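The Long Table at Gristmont – A Small Gallery

Posted 27 Aug 2021

Welcome, and do come in and make yourself comfortable. This page is for everyone who has asked after the table since we moved it into the front workroom at Gristmont, and for those of you who wrote such kind letters when we were wondering whether to keep it at all. I had meant to put up a few lines and leave it there, but I have never been good at a few lines, so you will have to forgive me (or skip down, I shan't mind a bit).

The room itself used to be the packing room for Fröhlich, who sold buttons and ribbon by post, and you can still find the odd pearl button between the floorboards if you go along with a torch. It faces north, which everybody told us would make it gloomy, and in March it was – we all sat there in our coats, drinking tea to keep our fingers moving. By the summer, though, we had grown very fond of that steady light. It is kind to the eyes when you are sewing on navy blue, and it does lovely things to pale wood.

The table came to us through Mareike Brinkmann, who had it in her own house for years and raised a whole family around it. Jigsaws, homework, birthday cakes, a christening gown cut out and pinned in one evening with the pattern upside down – it has seen the lot. When she moved to the flat there was simply no wall long enough for it, and she rang me up and asked whether we would like it, and I said yes before I had measured the door. We did get it in, but only with the legs off and the landing window open, and I would rather not go through that again!

We paid 1641 for the move and the refinishing together, which was more than we had in the tin, and the sale of work in the spring brought in 1476 towards it. Thank you, all of you who baked and bought and then bought back your own baking. The rest was made up quietly by someone who has asked me not to say who.

I have been asked a good deal about the wood. Mareike always called it birch, her brother was just as certain it was maple, and I have listened to both of them make their case over a plate of biscuits without becoming any wiser. What I can tell you is that it is a pale, creamy sort of blond, and that once the old dark polish was off we could hardly stop looking at it. The man who did the finishing said he had half expected something plain underneath, and he took his glasses off and put them on again.
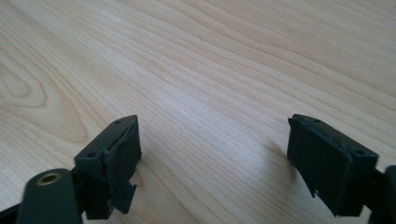

The tabletop, with the long grain running across it and the oval swirl on the left that everyone likes to trace with a finger.

That swirl has become quite a talking point. The lines go round it one inside another, like the rings you get when you drop a pebble in a pond, and there is a lighter patch in the middle. One of the younger ones in the Prarkness reading group says it is an eye, her grandmother says it is an onion, and I have always thought it looked like the way into a church. I should love to know what you see in it, so do write and tell me.

Further up towards the right the grain gets wavier and the lines crowd together, and I have a soft spot for that part too. It reminds me of the sand when the tide has gone a long way out. I find I always choose a chair where I can look at it when the accounts are being read.

You may notice the soft shine on the surface as well. We argued about that for weeks. Half of us wanted it quite flat, so there would be no glare when people were reading, and the other half wanted a proper gloss like a piano. We settled on Skernesix, a satin oil from a little workshop up the valley, put on thinly and rubbed with an old cotton sheet. I was in the gloss camp to begin with and I have come round completely. It feels smooth under your hand and it lets the grain do the talking.

Now for the housekeeping, as people do ask. Please use the mats for anything hot, and if you spill your tea just blot it up with a cloth and tell one of us. Felt pads live in the drawer by the sink, and they are for the sewing machines as much as for the vases. No spray polish, please, however nicely it smells. We shall give the top another coat of oil next March, and if you fancy an afternoon of gentle rubbing and a lot of chatting then put your name on the sheet in the hall.

The table seats 9 if everybody tucks their elbows in, and that is how we run the mending circle and the letter-writing mornings. The reading group squeezes in a few more with stools. We are hoping to have matching chairs one day, and the fund for those stands at nothing at all against the 2000 we think we shall need, so any odd chairs in good order would be very welcome in the meantime. They needn't match. Ours certainly don't.

Mareike came to see it in its new place last month and stayed until it was nearly dark, telling us which child had sat where. She has promised to look out her old family snaps so that we can hang one or two of them in the room. If you have any of your own from those days, especially of the cake years, please pop them in an envelope with your name on the back and leave them in the basket inside the front door. I will take great care of them and you shall have every one back.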